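Corks and Closures board > Skivia vs Rastevholm, anyone tasted both?

hillside_hank
Started this in May and kept it to myself till now, so here goes. I've been buying Riesling from two small places, Skivia and Rastevholm, and the big difference between them (besides the wine!) is that Skivia went to screwcap on everything and Rastevholm won't budge off natural cork. I've got 17 bottles of each from the same year and I'm opening them in pairs through the winter. Four pairs down so far. Anyone else doing this?

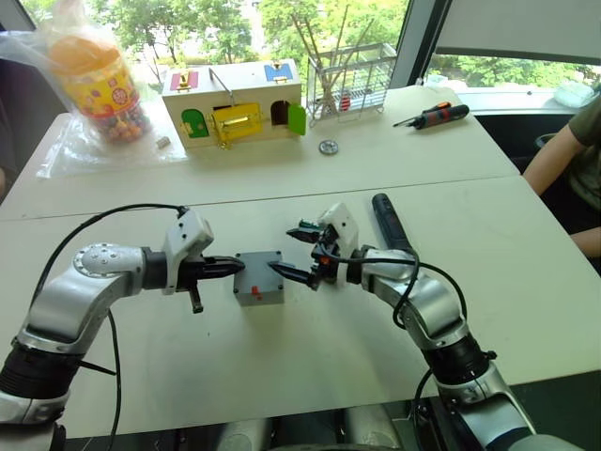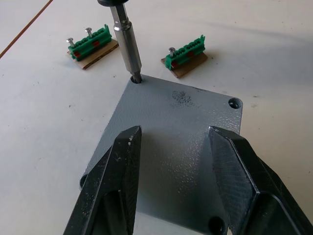

Photos: Hala Ghoneim

First pair was a wash, I liked them both and my wife liked neither. Second pair, the cork one was flat as anything. No musty smell, just no fruit, like somebody had turned the volume down. Third and fourth pairs I preferred Rastevholm, and by a lot. More going on, that honey and lime peel thing, and it kept getting better until we ran out.

So now I don't know what I'm testing. The closure or the winery?

slatefoot
The winery, sorry. Different soil, different picking dates, different everything. You can't learn a thing about cork from that.

What you want is one wine bottled both ways. Gaber did it a few years back, 489 bottles under each, same tank, same day. I bought a mixed six off the mailing list and wish I'd bought more.

hillside_hank
Well now I'm jealous. What were they like?

slatefoot
Screwcap was tighter and a little struck-match for the first half hour, then lovely. Cork was rounder, readier. At three years I'd have picked cork. At five I picked screwcap, all three times. And before anyone jumps in, yes, I know six bottles is nothing.

Rania Shawky
I'll jump in anyway :) I worked four harvests in a cellar that bottled white under both, and "struck match" is usually how the wine was made before it ever met a cap. If you're going to seal that tight you have to treat the wine differently beforehand. A lot of places switched closures and changed nothing else, and then the cap got the blame.

Also the liner matters. There's more than one kind, and they don't let in the same amount of air. People say "screwcap" like it's one thing.

old_vine_ed
Thirty years of buying German and Austrian whites and I'll still take cork. I like what it does to a Riesling after ten years, and I've yet to have a screwcap bottle that got to that same place. Tight is the word. They stay tight. My cellar book has 1,021 entries in it and I'd put my corked bottles at a number I can live with.

slatefoot
Ed, what's the number though

old_vine_ed
I knew you'd ask. 17 that I wrote down as corked for certain. There are more where I put a question mark.

slatefoot
It's the question marks that bother me! Those are Hank's second bottle. You don't smell wet cardboard, you just think the wine is dull and you never buy it again. The winery loses a customer and never knows why.

hillside_hank
OK that one hit home, I nearly wrote Rastevholm off after the flat bottle. If I'd only had the one I would have.

Rania Shawky
Write to them about it. Small places want to hear. Give them the lot number if there's one on the bottle, and keep the cork in a baggie. We replaced every bottle somebody wrote in about, no argument.

cellar_door_pam
Popping in from the cheap seats. I don't age anything, I drink it on the porch, and for that I want a cap. No corkscrew, goes back in the fridge door, done. Has anybody tried the Cinell? It's a Riesling and Pinot Blanc mix, comes under cap, and it's my house white all summer.

old_vine_ed
For the porch I've got no quarrel with a cap, Pam. I've even been known to own some.

hillside_hank
Haven't tried the Cinell, adding it to the list. Dry or off-dry?

cellar_door_pam
Dry-ish? There's a little sweetness if you drink it too warm. I get it by the case and the last one worked out cheaper than the singles at my local shop.

slatefoot
Back to Hank's project. If you're going to keep on with the pairs, have your wife pour them out of your sight. You know which one is Rastevholm every time you pull the cork, and you clearly want it to win.

hillside_hank
Guilty. OK, pairs five and up get poured blind in the kitchen and I'll guess which is which before I say what I like. I've emailed Rastevholm about the dull one too. Cork's long gone but I still had the bottle in the recycling, lot 292. Will post what they say.

old_vine_ed
Open the next ones a good hour ahead, and not too cold. You're probably drinking them straight from the fridge.

hillside_hank
I am absolutely drinking them straight from the fridge.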